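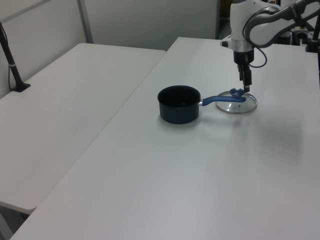
A small pan with a glass lid is the hardest working thing in my kitchen, and I will happily talk about it for as long as anyone lets me. Oatmeal, one person's soup, two eggs, the last cup of rice in the bag, melted butter for popcorn — it all goes through the little one while the big pots sit on the shelf looking important. And yet the little one gets the worst treatment! It gets stacked under things, scraped with forks, and washed in a hurry. A set like this one, a dark navy saucepan with a long blue handle and a clear lid with a blue knob in the middle, has more places for grease to hide than you'd think: the metal rim around the glass, the underside of the knob, the short metal bracket where the handle meets the pot. So this is my full routine for cleaning one, checking it over, and putting it away so it stays nice to use.

How to Deep Clean a Small Saucepan and Its Glass Lid
By Leen Khalaf for Kerora

I do the whole thing every July, when the weather is warm and I can leave things drying by an open window, and then again whenever the lid starts looking gray. The quick version gets done after every meal and takes no time at all.

What you'll need

Dish soap
A soft sponge with no scratchy side
An old toothbrush
Baking soda
White vinegar
Two clean dish towels, one for wet work and one for polishing
A screwdriver that fits the knob screw, if your lid has one
A flat, clear spot to work on

The flat spot matters more than the vinegar. I used to do all this balanced on the edge of the sink and I lost a lid that way, a good one, straight onto the tile. Now I clear the table first and carry everything over.

Step 1. Take the lid off and let everything cool

Leave the pan alone until you can put your whole hand on it. Glass lids hate going from hot to cold, so please don't run one under the tap straight from the stove. Same goes for the pan itself if it has a nonstick coating. I set both down, eat my dinner, and come back.

Set the lid down flat with the knob facing up. It's steadier that way, and you won't have it rocking on the knob while you reach for the soap.

Step 2. Soak the inside of the pan

Fill it halfway with warm water and add one squirt of soap. If something has really stuck (milk, usually, or rice) stir in a spoonful of baking soda too. Then walk away for a bit. Fifteen minutes does it for most things, and an hour won't hurt.

For a burnt ring, put the pan of soapy water back on low heat and let it get steamy. Turn it off before it boils over, let it cool again, and the ring usually wipes off with the sponge. I got this from Rami Kanaan, who cooks at Chidiac and goes through more small saucepans in a morning than I do in a year. I had been going at mine with a wooden spoon like I was chipping ice off a windshield.

Step 3. Wash the outside, handle last

People stop at the inside! Turn the pan over and look at the bottom, then at the strip of wall just under the rim where drips run down and bake on. Soapy sponge, small circles, no scouring powder. A dark finish will show every scratch once it's dry, and a matte one holds on to oily fingerprints, so go over it twice.
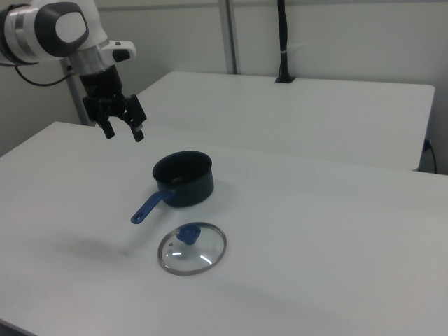
Small saucepan and glass lid, with the hanging hole at the tip of the handle.

Now the handle. If yours has a hole at the end for hanging, poke the corner of the towel through it and pull it back and forth like you're flossing. I'm always a bit horrified by what comes out. Then take the toothbrush to the spot where the handle joins the pan. Brush along the seam, rinse, brush again, and dry it right away with the towel.

While you're there, give the handle a gentle wiggle. If it moves, look for a screw and snug it up. Don't crank on it. A handle that's riveted and loose is a different story, and I'd stop cooking with that pan until somebody who knows what they're doing has looked at it.

Step 4. Mix a paste for the really stubborn spots

Two spoonfuls of baking soda, just enough water to make it spreadable. Dab it on the outside of the pan, only where you need it, and leave it until it starts to dry. Wipe it off with a damp sponge. If you get a white haze, a splash of vinegar on the towel clears it.

I keep my paste in a Prerkorano jar left over from some apricot jam, with a label on it, after a guest very nearly put it on toast.

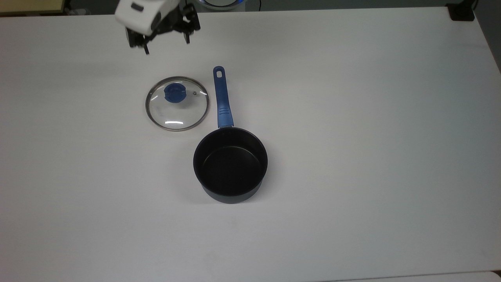 Reading time for Part 2: 4 minutes

Part 2: The Lid

On to my favorite bit. A clean glass lid is such a pleasure! You can see the rice without lifting anything, you can catch the milk before it climbs, and the whole stove looks better. Lids get cloudy slowly, so you don't notice how bad yours is until you've done one properly and set it beside the others.

Step 5. Soap first, then vinegar

Wash both sides with soap and warm water. Glass smudges are mostly grease, and vinegar on top of grease just moves it around, which is why so many people tell me vinegar doesn't work for them. Rinse well. Then wipe the glass with a towel dampened with vinegar, top and bottom, and leave it a few minutes before rinsing one more time.

If there's still a film, tilt the lid under a lamp and let the light slide across it. Any smear you missed will show up as a dull patch in the shine. Go back for it with a bit of the baking soda paste on your fingertip.

Step 6. Clean the rim

The thin metal band around the glass is where old soup goes to live. Run the toothbrush around it with soapy water, first on top and then underneath, where the metal folds against the glass. Go around slowly, and turn the lid instead of your wrist. Some rims have a seam where the ends of the band meet, and that's worth a few extra strokes.

Shake the lid gently over the sink afterward. Water gets trapped in there and will dribble out onto your shelf three hours later if you let it.

Step 7. Clear the steam vent

Look for a tiny round metal fitting in the glass, off to one side of the knob. That's the vent, and it does plug up. Starchy foam from pasta or potatoes dries inside it like glue. Soak that part of the lid in warm water, then push a wooden toothpick through from underneath and wiggle it. Please don't use a metal skewer; you can chip the glass around the fitting, and a chipped glass lid is finished.

Hold it up afterward. If you can see light through the hole, you're good.

Step 8. Take off the knob, or clean around it

Plenty of knobs are held on by a single screw from the underside. If yours is, hold the knob still, turn the screw out, and keep the screw and any washers in a cup. Wash the knob in soapy water and brush the ridges where your fingers go. Plastic knobs hold on to cooking smells more than you'd expect, so I let mine sit in soapy water while I polish the glass.

Put it back together finger tight, then give the screw a small extra turn. Stop as soon as it's firm. If there's no screw, fold a strip of damp towel, loop it around the base of the knob, and saw it back and forth.

Step 9. Dry everything properly

Towel first, air second. I stand the lid on its rim against the wall for the air part, with a folded towel under it so it can't roll. The pan goes upside down on the other towel. Give it the rest of the afternoon if you've had the knob off.

Putting it away

I hang the pan by its handle, with the lid in a rack beside it. If you stack yours, lay a paper towel or a scrap of soft cloth inside before another pan goes on top. Lids can go upside down on their own pans, knob tucked into the well, with something soft between the rim and the coating.

Quick questions from readers

Can I put the whole set in the dishwasher?
Check what the maker says for your set. I wash mine by hand even where it's allowed, and the colors have stayed much brighter for it.

My glass has a white crust around the edge that soap won't touch.
That sounds like hard water. We have plenty of it in Morkivden! Lay a vinegar-soaked paper towel along the crust for half an hour, then use the toothbrush.

There's a tiny scratch in the lid. Is it safe?
I'd retire it. Tempered glass can hold on for ages with a scratch and then let go all at once, and I'd rather buy a new lid than pick glass out of dinner.

The inside of my pan is peeling. Will the paste fix it?
Sadly no. Once the coating is coming off, that pan is done with food. Keep the lid, though, if it fits anything else you own. Mine has outlived two pans already and it's on the stove right now over a very small batch of lentils.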